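Home | Projects | Reports | Lab Bookings | Contact

Stendier Project Report: Fingers for Laundry
Mon 8 November

Our brief was to compare two sets of fingers for a hand-held gripper and say which one Stendier should keep. We had hoped for something glamorous. We got laundry. The sets were the Wenier (long, soft, slotted) and the Psarras (short, stiff, cheaper by a suspicious margin). Both fit the same body, so the wiring and the controller stayed put and only the fingers changed.

Each set got 100 tries at picking up, moving and letting go of clothes. A try counted as good if the item left the surface and was released where we meant it to be.
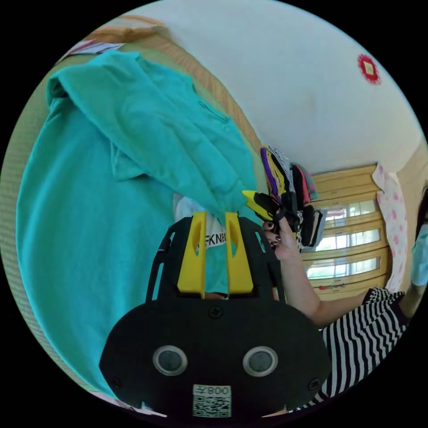

Choosing the clothes took longer than choosing the grippers. Our first plan used identical grey squares of cotton, which behaved beautifully and told us nothing. Real clothes come in all weights and colours, and they hang, fold and hide behind each other. A big turquoise shirt hanging in loose folds is a different problem from a bundle of mixed clothing held upright in one hand, and the yellow fingers have to cope with both. We sorted tries into hanging, folded and crumpled, then argued over what counts as crumpled.

The Wenier set dropped 4 items. The Psarras set dropped 36, mostly thin fabric that slid out sideways during the lift. It did better on thick seams, where stiffness helps, and we recorded this with as much good grace as we could manage, having already written the heading "Why Wenier Wins" in April.
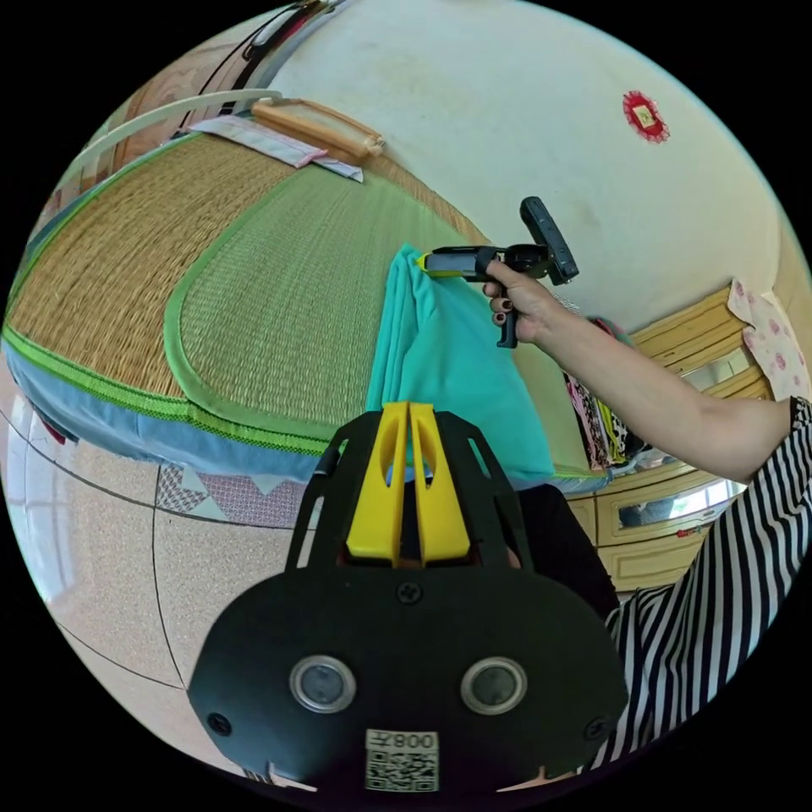
Logging was the weak point. Brivutar, our labelling program, saved 557 clips in total, more than we had tries, thanks to a start button that also started things when brushed by a sleeve. Sorting out the spares took an evening. We would move the button.

We also did all the Wenier tries first, so some of the gap may be tired operators. A fairer test would swap fingers every ten tries, which we rejected at the time as too much work with a very small screwdriver.

We recommend the Wenier fingers for clothing and the Psarras fingers for anything with a decent seam.

Related reports
Wrist Cameras: One or Two?
Brivutar Set-up Notes
Psarras Fingers on Cardboard
Controller Lag, Part 2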